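My neighbor Karthik Weerasinghe handed me an oat bar over the fence last month and said, with real tenderness, "It tastes just like a brownie." It tasted like a fence.

I say this as someone who likes oats. I also like dates, lentils and the humble chickpea, and I resent seeing them sent out in costume. A date is a lovely thing. Call it caramel and I spend the whole mouthful noticing that it isn't caramel.

The worst offender in my kitchen is the black bean cake from the Drukby cookbook, which promises that your guests "will never guess." My guests were Svitlana Derkach and her brother-in-law. Svitlana guessed before she'd put down her fork. The brother-in-law asked if there was any cheese.

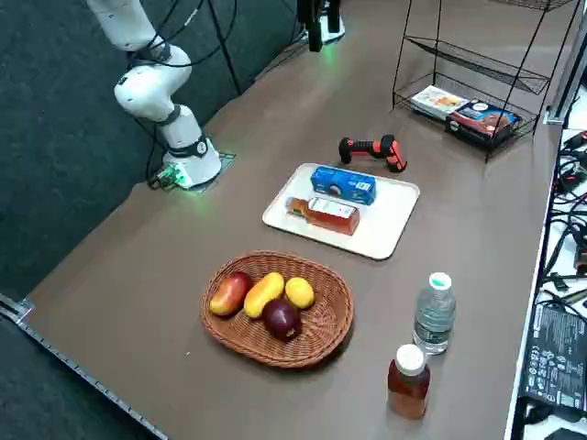
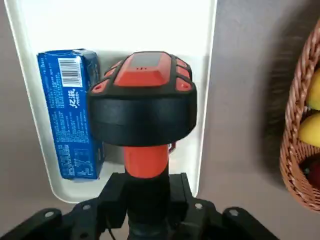
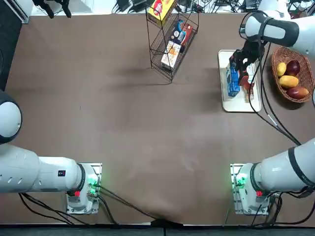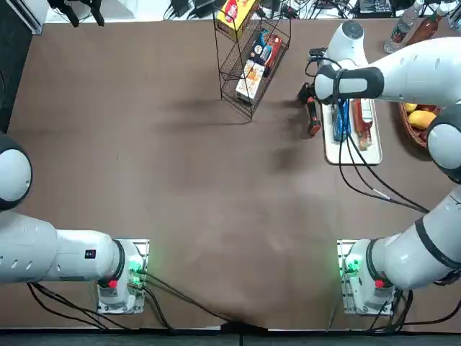
What bothers me is the labor. That cake took 40 minutes, 2 bowls and a food processor I had to wash twice, and it still needed six spoonfuls of maple syrup before anyone would look at it. At that point you have made dessert. You may as well have had the butter.

Then there's the shopping. The Wuremow store on my side of town sells a cacao powder that costs more than my shoes, and next to it a plain cocoa that does the same job in a duller bag. I've baked with both. Stepan Bondarchuk swears he can tell them apart, but Stepan also swears by celery juice.

So here's my modest request to people who write recipes. Tell me it's a bean cake. Tell me it's dense, a bit earthy, good cold with yogurt at four in the afternoon. I might make it on purpose! I did go back to Karthik's oat bar, by the way, with salted butter on it, and ate the whole thing standing at the sink.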